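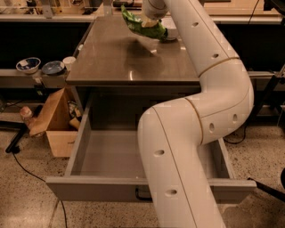
At Londside, the first thing a newcomer learns about working with an arm is how to write a sentence. It takes up most of the first morning, and people who came hoping to drive something tend to look a bit let down, but the folks who run the household tasks program there have come to believe that a task sheet is the most important piece of safety gear in the building, right up there with the stop button.

Their handbook is known to everyone as the Darnetti rules, after the project it grew out of, and it runs to 30 pages. I read it over one long afternoon with a pot of coffee, and I have to say I enjoyed it a good deal more than I expected to! It's written in plain, patient language, the way a good neighbor might explain how to run a borrowed lawn mower, and it spends a surprising amount of time on drawers.

An open drawer, the handbook says, changes the shape of the room. It sticks out where people walk, it sits right below the place where the arm bends, and anything dropped may land in it. So the sheet must say, before the arm moves at all, whether the drawer starts open or closed and how it should be left when the job is done. Food packages get their own page, too – grip a bag of chips the way you would grip a block of wood and you'll be sweeping up crumbs.

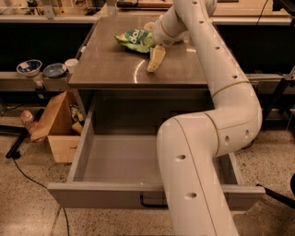

Huỳnh thinks the page on packages ought to be stricter still, with a written limit on grip force for every kind of wrapper, and would gladly give up two other pages to make room for it.

That argument has been going on since September, and it's a friendly one. The people on the other side worry that a handbook with a number for every wrapper would soon be a handbook left on the shelf, and they like to point out that the current rules were tried on nearly 100 task sheets before they were adopted, with plenty of crossing out along the way.

What everyone does agree on is the short list taped up by the door, which hasn't changed in a long while:

Say how the furniture starts and how it ends.
Name every object the arm may touch. Leave the rest alone.
Keep feet and cables out from under the arm.
Stop first, then reach in.

The second of those 4 lines is the one visitors ask about most. Bowls and cups may share a table with the thing being moved, and the sheet has to be clear on whether they're part of the job or simply neighbors to be avoided.
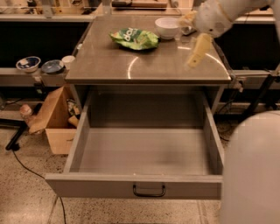
Bolon would rather see that line moved to the top, on the grounds that a person can recover from a badly left drawer much more easily than from a broken bowl.

Maybe it will be moved. The handbook comes up for review every 2 years, and there's a folder of suggested changes in the office, already thick, with a pencil tied to it on a piece of string.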